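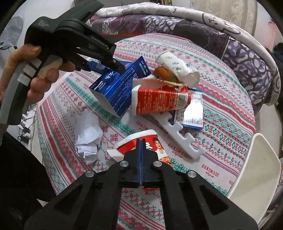 [derwood-lowtrash] Re: snack table mess, what goes where??
From: Violeta Acuña
To: derwood-lowtrash
February 19, 2021

Hi all, quick one, typing this between two other things. Answering Dexter, plus Sun-ja who wrote me off list with pretty much the same question. His message first so the rest of you don't have to dig for it.

> From: Dexter Kowalczyk
> Subject: snack table mess, what goes where??
>
> Hi list. New-ish to this, we moved to the 900 block in the fall.
>
> We have a little table in the bedroom where everybody eats
> while watching stuff, and by the end of the night it's cookie
> boxes, paper cups, wrappers, wads of napkin, crumbs. My
> system is I grab the corners of the tablecloth and dump
> the whole thing in the kitchen trash. Takes ten seconds and
> I know I will get yelled at for it here.
>
> So what out of that pile can go in the paper bin? The boxes I
> assume yes. The cups I keep hearing different things. And
> some of the packages are in Chinese, which I don't read, so
> if there's something on there telling me what to do I'm
> missing it.
>
> Also, the tablecloth. It was a gift and it's got tea on it.
> Do I just throw it in with everything?
>
> Dexter

OK so. Not going to yell. But don't dump the cloth, you end up with paper and food all mashed together and then none of it is any good to anyone. I have the same setup, small round table right by the bed, white cloth with the cross-stitch kind of pattern, and I clear it in the same order every time. Takes maybe the length of one song.

1. Boxes first.

They're the biggest and they hide the rest. Pull the inner tray and any plastic sleeve, shake the crumbs out over a plate, flatten, stack. Torn is fine. Crumpled is fine too, the red and white carton on mine was all squashed and it still counts as paper. Check inside for loose bits before you flatten. White plastic strips with teeth and broken holder pieces are always turning up under a carton and those go in trash, too small for the plastics bin.

If there's a sticky label card that peels off easy, peel it. If it doesn't, leave it, life is short.

2. Read the panel, or have someone read it.

Dexter, on the Chinese ones the big panel is mostly just food info. On the blue and white biscuit box there's a product name line, then ingredients (配料表), then a bold line with the allergens, wheat and nuts and milk products on that one. Nutrition table is headed 营养成分表. Shelf life on it is 十二个月, twelve months. Storage stuff in the corner. The parts I read weren't telling me anything about bins, so go by the material. Cardboard is cardboard in any language.

Do look at the allergen line before you put leftovers out for other people though. Ryota's kid is a nut kid and I now cut that panel off and drop it in the tin with the cookies if I move them out of the box. Scissors, two snips. Myung-ja copies it on masking tape instead, also works, she has better handwriting than me.

The print may run sideways so turn the box before you decide you can't read it. I did that for a whole minute once with a box of crackers, in English.

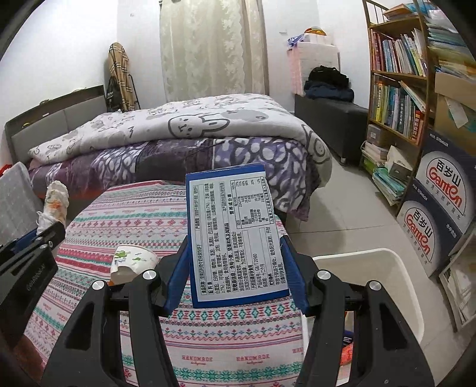
3. Cups

The annoying one. Paper cups nearly always have a thin lining and Noh (our hauler, for the new people) does not take them in paper. I called in January and asked twice. So cups are trash for now, pretty leaves and flowers on the side or not. Torn ones same thing. They said ask again in April when the contract gets looked at.

What helps:

- tip out the dregs first, in the sink and not in the bag
- nest them, it saves a ton of space
- put the small stuff in the top cup, the foil bits, crumbs, that one nut nobody wanted
- or skip them and use mugs. I know. I have mugs. I still buy cups when people come over

4. Wrappers and foil bits

Gold, silver, shiny inside, crinkly: trash. If you scrunch it and it opens back up by itself it's plastic film. Plain foil that stays scrunched, save it up until you have a ball the size of a fist. Little loose pieces just fall through the sorting line, per the guy on the phone.

Givby has a wrapper collection bin in the lobby some of you use. I have no idea where those go after. Would love to know if somebody has asked them.

5. Napkins and tissue

Clean ones, I reuse to wipe the table, then trash or compost. With food on them, compost if your compost will have them. Anything with orange or red on it, sauce or whatever, keep it far away from the flat boxes. One greasy wad in the stack and the box under it is spoiled too. Tissue never goes in the paper bin, even clean, fibers are too short. That was news to me last year.

6. The long rolled up ones

Sun-ja asked about this. When a wrapper or paper gets twisted up into a long bundle with who knows what inside, do you unroll it? I say yes if it's quick. Otherwise trash, don't guess. The one on my table was white, crumpled, raggedy at one end and sort of shiny lower down, with a little green and yellow and orange print showing. Two kinds of feel on one bundle so I'm calling it mixed, goes in the trash bag. If someone has a better rule please post it.

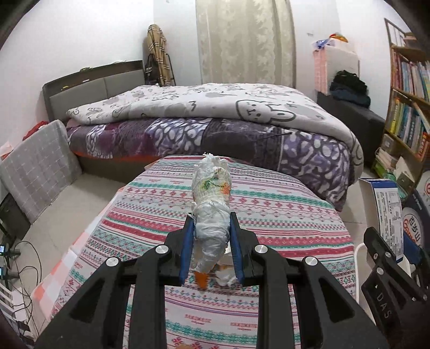
Bundle from no. 6. Table next to the bed, checked cloth sticking out from under the patterned one.

Now the tablecloth, Dexter.

Don't put it in with everything. A lot of these have the pattern printed and the reds can run. Mine says HANDMADE in red all over it, and I have no idea if the red is safe, so I treat it like it isn't. What I do:

- shake it over the tub or out the window, NOT after dumping it in the kitchen trash, crumbs go everywhere
- cold water, by itself or with other reds
- tea: soak first, 32 oz of cold water with a spoon of plain white vinegar, leave it half an hour, rinse
- Peltix on grease spots only, dab it, don't pour. I poured once and got a pale ring that's still there
- test on the hem, underside, before any of this
- hang to dry, iron from the back

And put a second cloth underneath. I use an old pink-orange and white check one. It hangs out the side and looks messy but the spills stop there and it can take a hot wash. Best thing I did for that table. Also easier to pull just the top one when it's bad.

Eating that close to the bed you will get crumbs in the bed. No advice there, we have the bunny duvet and the patchwork blanket both in the wash more than I'd like. Myung-ja folds the blanket back before snacks come out. Smart, I never remember.

Couple of list things while I'm here:

Flat cardboard goes out by 3 now, truck's been coming early. Tie it or put it in one bigger box, if it's loose and windy it ends up on Ryota's lawn and he's been nice about it so far.

Paper bags for compost went up to 60 cents at the hardware store. If anyone wants to split a case reply to me and not to the whole list please.

Still need somebody to take over the what-goes-where sheet. It's one page and it's out of date, it still says cups are OK, wich is probably where Dexter heard it. I can send the file.

Sun-ja, your bowl is on my porch, under the bench. Grab it whenever.

Gotta run, soup is on.

Violeta

--
derwood-lowtrash mailing list
To leave the list, send a blank message with the word leave in the subject
Please trim old messages when you reply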